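Print this page | E-mail this page

Session 7 handout: Keeping First-Time Donors

Welcome back! Today we get to my favorite part of the course, what happens after the gift comes in. Small groups pour everything into the November appeal and then go quiet, and that's such a missed chance!

Start with the thank-you. Call or write within two days, use the donor's name, and mention the program they gave to.
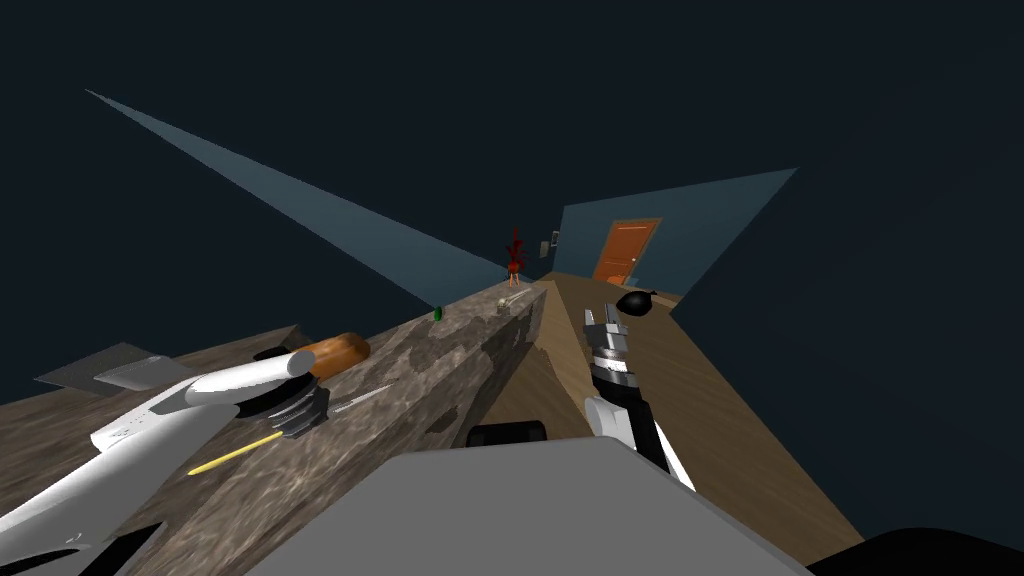 Next, plan the first year. The Sedari food pantry had 1095 names on its list and no idea which were new. Once they tagged them, they found more than 40 people who had given once and never heard back (what a great list to start calling!).

Now, who makes the calls? Board members are wonderful at this. Give them a short script and let them wander off it.

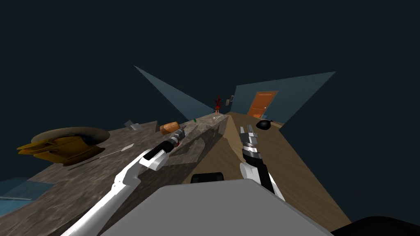 Ruan Du Plessis asked last week whether a call should ever include a second ask. My answer is no, save it for the spring letter.

For next time, draft a thank-you note for the Dundadard library fund and bring it along. Read it out loud first!

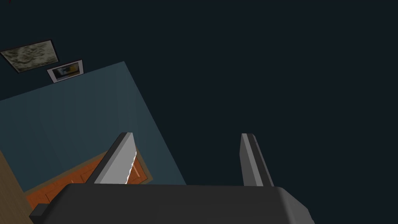

Fig. 3. Gripper with two fingers, set wide apart.

Print | E-mail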